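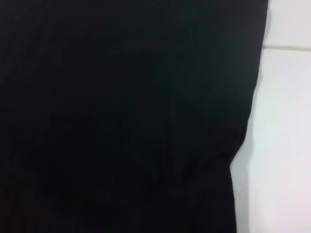

Black fabric on a white tiled surface, seen from a wrist camera at close range.

Siltatside Code

The Siltatside Code is a voluntary code of practice for robots that pick up, fold and sort cloth. It is named after the town where it was drafted, in a conference room above a swimming pool, and it governs such matters as lighting, work surfaces, camera placement, gripping force and record keeping. It has 33 clauses in its current edition, several of which deal with black cloth. The code has no legal force, a point its preface makes twice.

Background

Before the code, makers of cloth-handling machines each published their own success rates. These were uniformly excellent and could not be compared. One firm tested on tea towels, another on starched napkins, and a third on a single orange bath sheet that had been folded so often it more or less knew the way. Laundries that bought the machines found that customers also owned dark clothes.

The first draft was prepared by Grurkamance, a maker of grippers, and Macedo, a laundry group that had bought some of them. Relations between the two were said to have improved during the drafting, having had plenty of room to do so.

Dark fabrics

Clause 12 is the best known and the most complained about. Matte black cloth gives back very little light, so a camera mounted at the wrist may see a fold only as a faintly lighter ridge, and a dip as a darker patch with no edge to it. At close range the cloth can fill almost the whole view. The one boundary a machine can trust is often the line where the fabric meets a pale table.

The clause therefore asks for:

A work surface plainly lighter or darker than the cloth on it.
At least one view taken from further away before any grip is tried.
No claim to have identified a garment from a view that shows no seam, label, button or hem. The permitted entry is "cloth, dark".
A fresh look after every failed grip, in place of a second attempt at the same spot.

Manufacturers had asked for "probably trousers" to be allowed as an entry. This was refused.

Work surfaces

White surfaces are recommended for dark loads. Tiled ones are accepted with some reluctance. Their grout lines may be mistaken for creases, and an early folding program is recorded as having tried to smooth one out until the end of the shift. Clause 15 requires that any fixed line on the surface be mapped in advance and ignored from then on. It also warns of glare, as a bright reflection beside a black garment can leave the camera adjusted for the tile and the garment a well-behaved hole.

Shadows get a clause of their own. The soft grey shading along the edge of a draped cloth is to be counted as surface and never as fabric, and grip points must be set inside it.

Testing

A machine may be described as following the code once it has completed 200 grips on mixed loads, with dark items included and all failures written down. Loads may not be ironed first. The wording of this last rule was tightened in the second edition, after a supplier was found to have steamed them.

Results are kept on a form known as Sheet 302, supplied in white. The original was dark grey and proved hard to read, which the drafters took in good part.

Reception

The code has been adopted by most of the laundries it was written for and quoted by a good many firms that have not read past the preface. Juvis, a trade newsletter, called the first edition "a long way of saying turn the lamp on". The second edition cites this remark in a footnote to the clause on lamps.

Critics note that the code says nothing about sequins, fur or anything knitted by a relative. A working draft on socks has been in circulation since the first edition and is not expected soon.

See also

Camera exposure
Gripper (robotics)
Laundry sorting
Voluntary standards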